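Home | About | Meetings | Library Hours | Repair Bench | Donate | Contact

Plendley Community Computer Workshop
Minutes of the regular meeting, Nov 18, 2021
Meeting room, Horkmont Branch Library

The meeting was called to order after the room was set up. A quorum was present. The minutes of the previous meeting were approved with one correction: the box of power cords went to the Anura senior center, and the school did not get one.

Money report

The balance at the start of the period was $4,000. Spending came to $1,364, most of it on solid state drives, thermal paste, coin-cell batteries and the new anti-static mats. The balance is now $2,636. The report was accepted as read.

There was a question about the price of the mats. The cheaper ones bought last year curled up at the corners and would not lie flat on the benches. The new ones have a grounding snap at both ends and are long enough for a full tower laid on its side.

Old business

1. Storage closet. The second set of shelves is up. Monitors go on the bottom two shelves, face to face with cardboard in between. Keyboards are still in bags on the floor. Members agreed to get rid of any keyboard with the older round plug unless somebody asks for it before the February meeting.

2. Labels. The stock list now runs to item 712. Several machines have two labels with different numbers. The lower number stands, and the higher one should be peeled off and crossed out on the list. Please write labels in pencil first. The marker rubs off on glossy cases.

3. Hard drive wiping. The log sheet has not been filled in every time. A drive with no line in the log will be treated as not wiped and will go back in the pile, even if the person who did it remembers doing it. This was discussed for some time. A suggestion to put a dot of green paint on wiped drives was dropped - the log has the serial numbers and the paint does not.

4. Ok Street pickup. The office on Ok Street has offered 30 desktop towers and will hold them until the end of the month. Two cars are needed. The loading door is at the back of the building and the elevator is slow. No printers are to be accepted, even if offered.

Report from the repair bench

Work since the last meeting has been mostly on desktops. Laptops are waiting on chargers. The bench has been sorting the donated towers into three groups: ready to go out, needs parts, and to be stripped. Power supplies that failed the tester have been marked with red tape and must not go back on the shelf.

Dust is still the most common problem. The compressor is too noisy to use while the reading room is open, so blowing out is limited to the first half hour before opening, outside by the bike rack. Hold the fan blades still with a finger or a pencil when doing this.

Processor swaps took up the largest part of the report. Members were asked to slow down at this step, as bent socket pins have cost the workshop more boards than any other mistake. The Dell board at the bench has the kind of socket with the pins in the board, so with the load plate up and the lever off to the side, as they are here with the Intel chip held over the opening, there is nothing covering the contacts. All eight memory slots on it are empty, and it was agreed that memory should stay out until the chip is seated and the plate is closed. Match the notches, set the chip down level, and do not slide it once it is resting in the socket. If it does not sit flat, lift it straight up and look again. The lever takes a firm push and may creak.

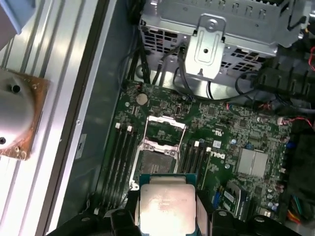
Plastic socket covers are to be saved. There is a jar for them on the window side of the bench. Any board leaving the bench without a chip should have a cover on, and if the jar is empty the board goes in a box by itself.

Thermal paste was also raised. Old paste comes off with alcohol and a lint-free wipe. Paper towels leave fibers behind and should be kept for cleaning cases. One small dab in the middle is enough.

New business

1. Memory sorting. Loose memory is currently in one drawer. It will be split by type and size into divided trays. Mixed sticks may be used for testing, but machines going out should have matched pairs.

2. Bench lights. One lamp flickers. A replacement tube was approved, to come out of the supplies line.

3. Handout for new owners. The one-page sheet still describes the old login screen. A new draft will be brought to the next meeting. Larger type was requested - the last version was hard to read at arm's length.

4. Winter hours. The workshop will close whenever the library closes for snow. No separate notice will go out.

Action items

- Arrange cars for the Ok Street pickup
- Buy divided trays and a lamp tube
- Peel duplicate labels and correct the stock list
- Bring the new handout draft
- Ask the library about a second key for the closet

The next meeting will be in February, same room. The meeting was adjourned and the chairs were put back.

Plendley Community Computer Workshop, Horkmont Branch Library | Contact us | © 2021 | Back to top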